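Droit administratif des biens – Séance 3
Support de cours à l'usage des étudiants de licence
Chargée d'enseignement : Kyung-hwa Chae

I. La notion de domaine public

Le Code général de la propriété des personnes publiques subordonne l'appartenance d'un bien au domaine public à deux conditions cumulatives. Le bien doit appartenir à une personne publique. Il doit en outre être affecté soit à l'usage direct du public, soit à un service public, pourvu que dans ce second cas il fasse l'objet d'un aménagement indispensable à l'exécution des missions de ce service.

La copropriété au sens de la loi de 1965 exclut la domanialité publique. Les étudiants reprendront sur ce point le cas Skitirton, traité en travaux dirigés.
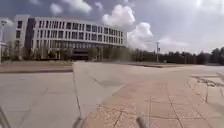
Fig. 1 – Esplanade et bâtiment à façade courbe.

Les biens qui concourent à l'utilisation d'un bien du domaine public et en constituent un accessoire indissociable suivent le même régime. Le lien physique ne suffit pas : l'utilité fonctionnelle doit être établie. On distinguera cette théorie de celle de la domanialité publique globale, dont la portée a été sensiblement réduite par le Code.

II. L'entrée et la sortie

L'incorporation résulte en principe de l'affectation effective du bien. La sortie suppose en revanche la réunion de deux éléments, à savoir une désaffectation matérielle et un acte formel de déclassement.
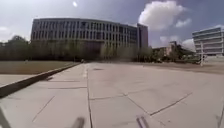
À défaut d'un tel acte, le bien demeure inaliénable, même s'il n'est plus utilisé depuis de nombreuses années. La vente consentie dans ces conditions encourt la nullité. Le déclassement anticipé, prévu à l'article L. 2141-2, constitue un aménagement de cette règle – il convient d'en vérifier les conditions de délai et le contenu de l'acte de vente.

III. Les occupations privatives

Nul ne peut, sans titre, occuper une dépendance du domaine public ou l'utiliser dans des limites dépassant le droit d'usage qui appartient à tous. L'autorisation est temporaire, précaire et révocable. Elle donne lieu, sauf exception prévue par les textes, au paiement d'une redevance. 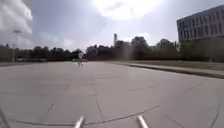 Fascicule 2, p. 30

Lorsque le titre permet une exploitation économique, l'autorité compétente organise en principe une procédure de sélection préalable présentant toutes les garanties d'impartialité et de transparence. Les dérogations sont d'interprétation stricte.

Cas pratique. La société Carketti exploite une terrasse sur une place communale. Son titre, arrivé à expiration, n'a pas été renouvelé. Le maire lui réclame 875 euros au titre de la période postérieure et met en demeure la société de libérer les lieux. Qualifiez la situation de l'occupant et déterminez le juge compétent.
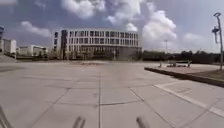
Fig. 2 – Dalles de béton et joints, vue vers le bâtiment.

Le cas pratique, rédigé, est à remettre au secrétariat pédagogique le 21 mars au plus tard. Le Code est autorisé, sans annotations.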